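Spent the morning on hold with the county about the Hellcombe motel shelter, so you all get a thread.

Hellcombe has 16 rooms for families. The waiting list had 518 names on it when I called. I asked her to repeat it and she did, very politely.

The part that bugs me is the paperwork. To stay on the list you have to check in every 7 days, by phone, during office hours. Miss one and you go back to the bottom. If you're sleeping in a car, how are you keeping a phone charged??

I did this myself back in December with my sister's kids in the back seat, and I had a working phone AND a job with a nice boss. Still missed a check-in. Still went to the bottom.

Meanwhile the old Zunlow building is just sitting there. Heat works, roof is fine, the county already owns it. Somebody floated turning it into apartments last year and then it went very quiet - I'd love to know why.

Sembiring Street did it with a smaller building and a lot less money. They put in a caseworker on the ground floor and people got leases. Real ones, with their names on them!

Anyway, if you live in the district, email your rep and ask about Zunlow by name. Mine took me five minutes.

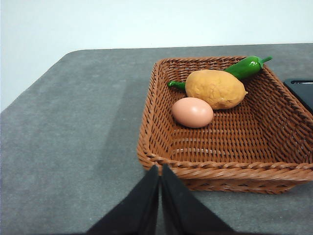 Someone in my replies says the check-in rule can be waived if a school or clinic writes a letter, and that you have to ask for the waiver because it isn't on the form. Going to call back and find out. More than 300 of you have shared the first post already - thank you, keep going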